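Workshop Tips: Living With the Arm on Bench Five

Last updated 05/05/2025

Most of what we publish in this column is about glue, drawers and how to get a seized bolt to see reason. Readers at small shops keep writing in about automation, though, and the Cumside workshop has had an arm at the bench since April, so this month's tips come from there. They apply to any place where a handful of people used to do a fiddly job by hand and now share it with something that doesn't take smoko.

A bit of background. Cumside makes latches and catches for caravans and boat lockers. The fiddly job was loading small parts into a press fixture, 1,048 of them on a full day, each picked from one spot and put down in another. It was done in turns, and people would have swapped their turn for almost anything, including stocktake. Ettore Messina, who runs the floor, had the pleasure of fitting an arm into a building designed for benches and arguments.

Settle who owns the bench

Before the thing is bolted down, decide whose job it is when it stops. "Everybody's" is the wrong answer. At Cumside it was everybody's for a fortnight, during which the arm would halt, four people would walk over, look at it with their hands in their pockets, and walk back. Now there's a name on the whiteboard each morning. The name rotates. The person on the board clears the stop, writes down what it was and gets on with their day.

Write the stops down in an exercise book. A plain one with a pencil on a string. Ettore tried a spreadsheet first and it was beautifully formatted and had two entries in it. The exercise book is filthy and up to 237.

Clear the top, then clear it again

A flat surface in a workshop attracts mugs, tape measures, somebody's sunnies and the lid of a tin whose bottom half has been missing for years. An arm has no opinion about any of this and will go through it. If your cell shares a table with human work, it shouldn't. Give the arm its own top and treat it like the inside of the oven: nothing goes in that isn't part of the job.

Paint or tape a square where the part goes. Cumside used thin black line tape, the kind sold for whiteboards, and replaced it twice before learning to wipe the top with metho beforehand and let it dry properly. Press the tape down with the back of a spoon. Round the corners off a touch with a blade and they won't lift.

A square does two things. The person loading can put the part down in the same place every time, and the person walking past can tell at a glance whether it has wandered.

Practise on the computer first, with something boring

You'll be tempted to try the real job straight away, with the real part, in front of the boss. Resist. The integrator (in this case a two-person outfit called Grukari) had Cumside run the whole pick in simulation for a week before a single catch was loaded. Use a plain cube to begin with. A cube has no burrs, no left hand or right hand, and no sentimental value.

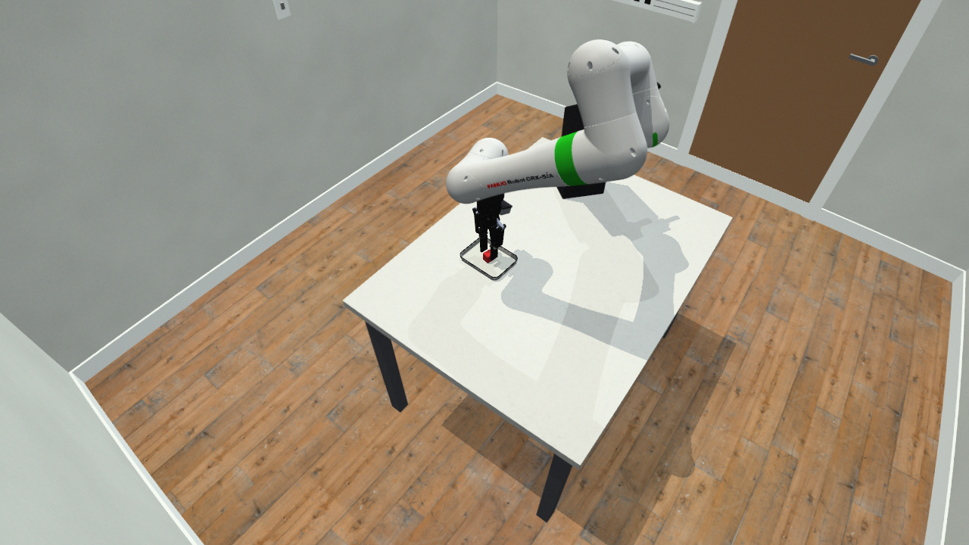
The week in simulation also got the arguments out of the way cheaply. Should the arm come in from the side or over the top? Would anybody be able to get past with a trolley? You can move a table on a screen in a few seconds. Moving the real one took three people and a pallet jack, and Lord knows the floor still shows it.

A few things to check while it's all still on the screen:

Turn the view until you're standing where you'd normally stand, and see what the arm blocks.

Open every door in the room, including the one that's never used. It'll be used the day after you bolt down.

Run it slow. If the slow version makes you wince, the fast one won't improve matters.

Get the people who did the job by hand to sit and watch it. They'll see the trouble in a minute. The engineer will see it on Thursday week.

On that last one, the best fix at Cumside came from a woman who'd loaded the fixture for years and observed that the arm was putting the part down and letting go too early. By hand, she said, you always hold it half a breath longer. They added a short pause before release and the crooked parts all but stopped. It cost nothing, and the Zanetti press next door didn't have to be touched, to the relief of all who've ever touched it.

Looking after the fingers

Gripper fingers are consumables, like bandsaw blades and goodwill. Wipe them at the start of the shift with a clean rag, barely damp. Don't use the rag from the press, which is mostly oil with some cotton holding it together.

Check the tips for shine. A polished patch means the grip's slipping a little each time. Scuff it with a bit of 80 grit, three or four light strokes, with the power off and locked out. Keep a spare pair of fingers in a labelled jar, and put the right Allen key in the jar with them. If you keep the key anywhere else, you don't have one.

When the fingers do go back on, nip both screws up by hand before tightening either. Then run one part slowly and watch it go down before letting the thing back up to speed.

Tips for the humans

Now the part nobody sends in a sample jar for. The job changes, and it helps to say so early and in plain words.

Tell people what's happening to their hours before they ask. Cumside left it a week too long, and by the time Ettore stood up in the tearoom there was a rumour that the whole shop was moving to Closden. It wasn't. All five people who used to take turns at the fixture still work there. What they do now is inspection, packing and a fair amount of fixing things that had been on a list since the list was started. Two of them like it better. One misses the fixture, which surprised everyone, and says it was the only hour of the day she could think. She's been given the small-batch work that isn't worth programming, with the radio to herself.

Put money where the new work is. If somebody's clearing stops, changing fingers and nudging taught positions, that's a skill, and it ought to turn up on the payslip. A certificate and a lamington don't cover it. Cumside sorted out an allowance after some grumbling, most of it justified.

Teach more than one person to jog the arm. The keen young bloke will learn it all in a day and then go on holiday. Have him teach the least keen person in the building, who will ask the questions the rest were too polite to ask, and write the answers in the front of the exercise book.

Watch out for the pace. The arm goes at one speed all day, and whoever is feeding it will try to match it without being asked. Build a buffer tray that holds half an hour's worth so a person can blow their nose in peace. An old baking tray with dividers glued in works well. Use epoxy, since hot glue lets go when the western wall heats up in the afternoon.

And don't give it a name by ballot. The winning name was unsuitable for customers, the runner-up was Ettore, and it's been known ever since as Bench Five.

Odds and ends

Keep the teach pendant on a proper hook at elbow height. If it lives on the table, it'll be knocked off the table.

Label the cables at both ends. Masking tape goes brittle, so use the printed sleeve kind and write the date on them.

Sweep under the table on Fridays or whichever day you do the bins. Dropped parts collect against the legs, and a week's worth tells you more about how the cell is going than the display does.

If the arm stops at the same point twice in a morning, leave the program alone and look at the parts. At Cumside it was a bad batch of catches nine times in ten. The tenth was a mug.

Readers with tips on keeping line tape stuck to a white top through summer are welcome to write in. The spoon method is good for a couple of months, and we'd like to do better.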